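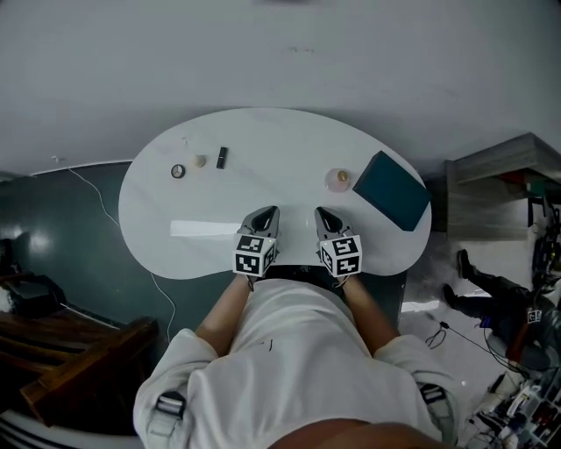
Good habits for hand-held gripper sessions

Home | Guides | Safety | Contact
Print this page | E-mail a friend

I'm Viktória Vida, and I wrote our house rules at Tendari after one very messy July (ask me how I know about cables!). Start with both grippers side by side on the table, every time, and check the marker cubes are snug.

Next, pick things up slowly. I like small, light stuff, nothing over 300 grams, and I stop after six tries to rest my wrists.

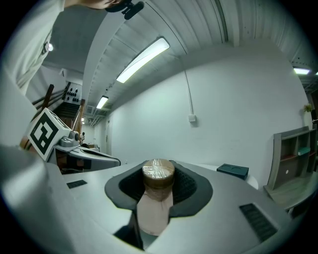

Taped puck on the gripper, two-well tray alongside.

Keep spare objects back near the far edge so you're not knocking them over – I've done it plenty.

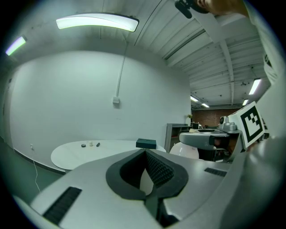
Spare pieces in a loose row, teal box at the near side.

Then look down before you step back. Buckles first, then the floor,

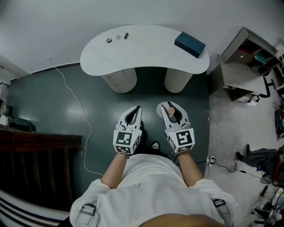
and then cables, which should stay well clear of your feet. Log the run before you unstrap!

800 shares | 6 comments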